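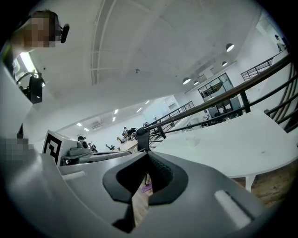 Preguntas frecuentes sobre el alquiler de habitaciones en la Casa Atine

Antes de escribirnos, le pedimos que lea esta página. Muchas de las dudas que recibimos por correo tienen aquí su respuesta. Si después de leer le queda todavía una pregunta, al final encuentra el contacto.

¿Dónde está la casa?
La casa se encuentra en Evilard, en la parte alta del pueblo. Desde la parada del funicular son 7 minutos a pie, con una subida corta al final. Con maletas grandes conviene calcular un poco más de tiempo.

¿Cuál es la estancia mínima?
Un mes completo. No alquilamos por noches ni por semanas, tampoco en verano. La mayoría de nuestros inquilinos se queda entre tres y seis meses.

¿Cuántas habitaciones hay?
La casa tiene 16 habitaciones individuales, repartidas en tres plantas. Cada planta tiene su cocina y dos baños compartidos. Las habitaciones dobles no existen, y no es posible poner una segunda cama.

¿Qué incluye el precio?
Están incluidos la calefacción, el agua, la electricidad, la conexión a internet y la limpieza semanal de las zonas comunes. La limpieza de la propia habitación corresponde al inquilino. La lavadora se paga aparte, con fichas que se compran en la oficina.

¿Tengo que pagar un depósito?
Sí. El depósito es igual a un mes de alquiler y se paga antes de la entrega de las llaves. Lo devolvemos por transferencia después de la revisión de salida, si la habitación está limpia y no hay daños. Las marcas normales del uso no se descuentan.

¿Hay ropa de cama?
Ponemos el colchón, la almohada y el edredón. Las sábanas y las toallas las trae cada persona. Si llega en avión y no quiere cargarlas, puede alquilar un juego en la oficina, pero debe avisar con antelación.

¿A qué hora puedo llegar?
La entrega de llaves se hace entre las 14:00 y las 18:00. Si su tren llega más tarde, escriba a Yaw Kwofie, que se ocupa de las entradas y las salidas, y él le propone otra solución. Sin aviso previo no podemos garantizar que alguien le abra la puerta.

¿Puedo recibir visitas?
Durante el día, sin problema. Para que una persona duerma en la casa hay que informar a la oficina, y el máximo son tres noches seguidas. A partir de las 22:00 pedimos silencio en los pasillos y en las cocinas.

¿Se admiten animales?
Lamentablemente no. Hemos tenido inquilinos con alergias fuertes y preferimos mantener esta regla para todos.

¿Puedo empadronarme en esta dirección?
Sí, con el contrato firmado. El trámite lo hace cada inquilino personalmente en el municipio. Nosotros le damos la confirmación del alojamiento, pero no podemos acompañarle a la oficina ni traducir los documentos.

¿Cómo funciona la basura?
En cada cocina hay una hoja con las indicaciones. El vidrio y el papel se llevan al punto de recogida del pueblo. Le rogamos no dejar bolsas en el balcón, aunque sea solo por una noche, porque vienen los zorros.

¿Y si quiero irme antes del final del contrato?
Hay que comunicarlo por escrito con un mes de antelación. Un mensaje de teléfono no es suficiente. Si usted encuentra a otra persona para la habitación y nosotros la aceptamos, el contrato puede terminar antes.

¿Hay aparcamiento?
Tenemos solamente dos plazas y casi siempre están ocupadas. La plaza cuesta 100 francos al mes. Para las bicicletas hay un cuarto cerrado en el sótano, sin coste.

¿Con quién puedo hablar?
Para reservas y contratos, con Elvira Castaño, por la mañana. Contestamos en español, francés y alemán. En enero la oficina trabaja con horario reducido y las respuestas pueden tardar algunos días.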